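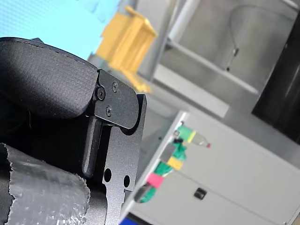
4. Naming the Surface: How Everyday Speakers Talk About Texture

4.1 Why texture words deserve their own study

Color words have been studied for generations, and with good reason. They are easy to elicit, they can be lined up against a physical scale, and they differ from language to language in ways that are a delight to work out. Texture words have had a much quieter life. English has plenty of them -- bumpy, grainy, nubby, silky, pitted, ribbed, chalky, slick -- yet we still know rather little about how ordinary speakers choose among them when a surface is put in front of their eyes and kept away from their fingers.

That last condition is the heart of this section. When people handle a thing, they can check a word against what they feel. When they only look, they must guess at touch from light, shadow and shine, and the words they reach for tell us a lot about how they make that guess. We found this side of the project the most rewarding to work on, and the richest in surprises.

4.2 Participants and materials

We worked with 197 adult speakers of American English living in Treline and in the nearby town of Maltley. All had grown up speaking English at home, and none had formal training in textiles, printing or finishing. Sessions were held in the public library in each town, mostly in the late afternoon, under the same pair of daylight lamps.

Materials came from two sources. The first was the Ririco swatch set, which holds mounted samples of cloth, paper, leather, tile and molded goods. Swatches were kept under clear covers so they could be seen but not touched. The second was a group of printed close-up photographs chosen to show two or more surfaces next to each other. Figure 1 has a finely textured, slightly dimpled black surface beside a matte dark-gray one, with small bright glints on the screw heads.

Speakers were asked to say whatever came to mind about how each surface would feel. They could use single words, whole phrases or comparisons, and they could pass on any item. We did not offer a list to choose from. Earlier pilot work with a list had flattened the answers badly: people settled on "rough" and "smooth" and moved on. With the list gone, they talked!

4.3 The shape of the vocabulary

The full set of answers contained 685 different texture expressions once spelling variants and plain repeats were merged. A small core did most of the work. Smooth, rough, soft, hard, bumpy, shiny, fuzzy, slick and grainy -- nine words in all -- were used by nearly everyone, in both towns, and for every class of material. Outside this core the vocabulary spread out quickly, with a long tail of expressions used by one speaker only.

It would be easy to treat that tail as noise. We think it is the best part of the data. Speakers who ran out of core words turned to food (orange peel, oatmeal, toast, the skin on pudding), to the body (goosebumps, a cat's tongue, stubble), and to the weather (frost, packed snow, a road after rain). These comparisons were seldom random. Orange peel, for example, was kept almost entirely for surfaces with shallow, rounded dents placed close together, and speakers in the two towns agreed on it closely without any chance to confer.

Dimpled itself is an interesting case. Many speakers clearly understood the word and accepted it with pleasure when it was mentioned after the session, yet few produced it unprompted. They preferred bumpy, even for surfaces where the small features went inward. We suspect that bumpy works in everyday speech as a general word for any regular unevenness, up or down, and that dimpled is brought in only when the direction matters to the conversation.

4.4 Shine, and what speakers infer from it

Shine turned out to have a strong pull on the choice of words. A surface with sharp highlights was likely to be called smooth, cold or hard. A matte surface was likely to be called soft, dry or dusty, and this held even for samples whose material was plain to see. Several speakers named a sample as metal and then, in the same breath, called it velvety. There is no contradiction here from the speaker's point of view: the first word says what the thing is, and the second says how its surface takes the light.

Dark samples brought this out especially well. With little color to talk about, speakers paid closer attention to gloss and grain, and their answers grew longer. They also corrected themselves more often. A typical run began with a core word, paused, took it back, and ended with a comparison: "Smooth -- no, more like the outside of an avocado." We came to look forward to these repairs, as they let us hear a judgment being made piece by piece.

4.5 A comparison with written sources

To see whether our library sessions matched the way people write, we drew 800 short passages from the Kemeys collection of household letters and shopping notes. Each passage contained at least one texture word applied to a named object. The core vocabulary carried over well, with one striking gap. Fuzzy and bumpy, so common in speech, were scarce in the letters, where woolly, coarse and uneven took their places. Part of the difference must be age, for many of the letters are old. Part of it is surely topic as well: letter writers had a great deal to say about blankets and flour and very little about molded goods.

Comparisons were also rarer on paper. A letter writer who had handled the cloth could say it was coarse and leave it there. Our speakers, held back by a clear cover or a printed page, had to build a bridge to something they had once touched, and they built it out loud.

4.6 Limits of the present data

Two cautions apply. First, the swatch set leans toward manufactured materials, and a set with more bark, stone, fur and soil would very likely call up other words. Second, we scored expressions by form and did not weigh tone of voice, although tone plainly matters. "Rough" said with a wince and "rough" said with a shrug were entered as the same answer.

The next section takes up pairs of surfaces shown side by side and asks how the choice of a word for one of them shifts the choice for its neighbor.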